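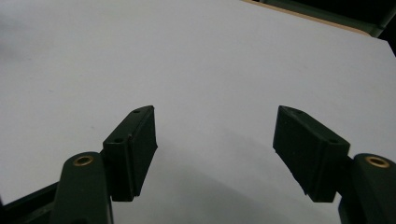 Prollside away, again

Wed 7 March

The rearranged game at Prollside was last night and we lost it 3-2. I said I would write something about the away trips this season and I haven't done one since November, so this is it.

For anyone new, the original fixture was called off an hour before kick-off when the referee decided one end of the pitch was unsafe. Two coaches were already on the road by then. We got as far as the services, had a cup of tea, turned round and came home. The club gave us half the coach fare back, which I thought was fair enough. A few people on the forum didn't, and that thread is still going.

I drove this time. The traffic was bad until the ring road and then it was fine. I parked in the same side street as last season, by the tyre place, and walked down past the retail park. They still haven't put up a sign for the away end. You go past the main entrance, round behind the club shop and through a gate that looks as if it belongs to somebody's yard. If you are going later in the season with another club, allow extra time for that, and bring cash for the food because the card machine on the away side wasn't working. The chips were good.

On to the football. Vadstead lined up with four at the back, as expected, but with the two full backs swapped over. I don't know what the thinking was. Prollside's best player is their right winger and I suppose we wanted somebody quicker against him. He scored inside the first ten minutes anyway, cutting in and hitting it low to the keeper's near side. From behind the goal I thought the keeper should have had it. I've seen it again since on the highlights and it took a touch off a heel on the way, so I take that back.

We were poor for most of the first half. The midfield was sitting too deep and every clearance came straight back. Our centre forward must have been fed up. He was winning his headers and there was no one within twenty yards of him to pick anything up. The second goal came from a corner, a free header at the back post, and at that point I did think we might be in for a really bad night.

Then we scored out of nothing just before the break. It was a long throw with a bit of a scramble, and the ball was hooked in by our captain with his back to goal. The away end made a decent noise considering there were only 40 of us, and half of those were still in the queue for the toilet.

The second half was much better. I don't know what was said at half-time but the midfield came up the pitch, and the younger of our two wide players started running at people. He's been on the bench since the cup game at Tistolska Park and I think he should have been playing before now. He made the equaliser by getting to the byline and pulling it back, and it was side-footed in from the penalty spot. It was as good a goal as we've scored away from home all season.

At 2-2 I'd have taken the draw and gone home. I think the players would have as well, because we stopped going forward with a good part of the game left. I've written about this before. We did the same thing in November against a side who were there to be beaten, and we've now dropped points from level or better in four away games. You can put one of those down to bad luck.

The winner was a penalty. It was a penalty, whatever was being shouted around me. Our centre half went to ground when he had no need to, with the forward heading away from goal and two men covering. He's had a good season and he's allowed a mistake, but it was a tired one and he had looked tired for a while. We had a fresh defender sitting on the bench the whole night. The manager used his changes on the front three instead, all at once, after the penalty had gone in, and they hardly touched the ball.

I'm not in the group that wants him out. The budget is what it is, and the squad has been short since the loan players went back. I do think he waits too long. Last season it was said to be down to the fitness of the bench, and that may be so, but I'd like to see him make a change when we are level and under pressure.

A word on the ground. It's called the Echeverri Stadium now, after the new sponsor, and they have painted the stand behind the far goal, but otherwise it is the same. The roof over the away terrace still leaks at the left-hand side — stand nearer the halfway line if it's raining. Stewards were friendly. The programme was thin for the price, and still had the team news from the first date in it.

I got home after midnight because they had closed the bypass for resurfacing. If you're going that way this week, the diversion takes you through the villages and it is slow behind the lorries.

We are at home on Saturday, which should be easier on paper. I'd put the full backs back where they were, start the young winger and leave the rest alone. I'll be in my usual place at the top of the steps. I also have a spare ticket for the game after that, as my brother is working — leave a comment if you want it and I'll bring it along on Saturday. Face value is fine.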